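3.2 Building the cell in a shared workshop

We built the Nundmont cell on a bench at the Skikumley workshop, a members' space where the tables are cleared every evening and the lighting changes with the weather. Everything therefore had to mount to one base beam that two people could lift. The arms were assembled from Brolteck kits over 9 evenings in January, and the control software runs on a used desktop computer under the bench.

Wallpaper turned out to be one of our favorite parts of the build! We wanted a background as busy as a real kitchen or shop, so we chose a bold wave pattern for the walls and a marbled sheet for the floor. Both went up in an afternoon. Plain gray walls had given us tidy results that fell apart as soon as we moved the cell.

The main task is shelving tea. Pouches start on the floor, and the arms place them on a small two-tier shelf. We love this task because the pouches are cheap, they crumple a little differently each time, and their fronts and backs look very different to a camera. Figure 4 gives a wrist view and a view of the whole cell.

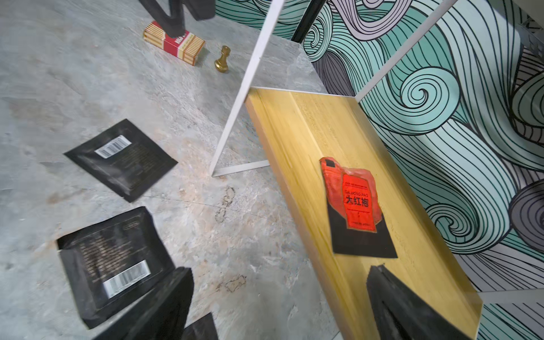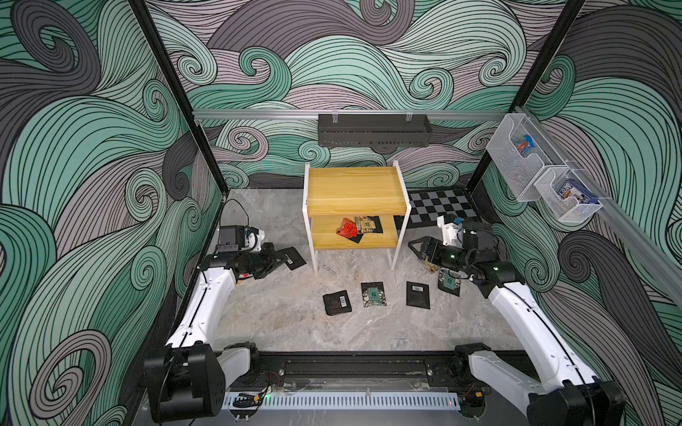
Figure 4. Tea shelving in the Nundmont cell. First panel: wrist camera, with a red and black pouch on the shelf board. Second panel: fixed camera, with both arms and five packets on the floor.

Camera placement took more tries than anything else. The wrist view is superb for the last stretch before a grasp — label print is often readable — but the finger can hide a good part of a nearby pouch. The fixed view fills in what the wrist misses. We record both streams on the same clock and keep them together through training.

In total we collected 1,263 attempts in sessions of 40, with 2 members taking turns at the controls. After each session we checked the Haslinger clamps that hold the base beam to the bench and tightened any that had crept. The clamp positions are marked with paint, so the whole cell goes back to the same spot the next day.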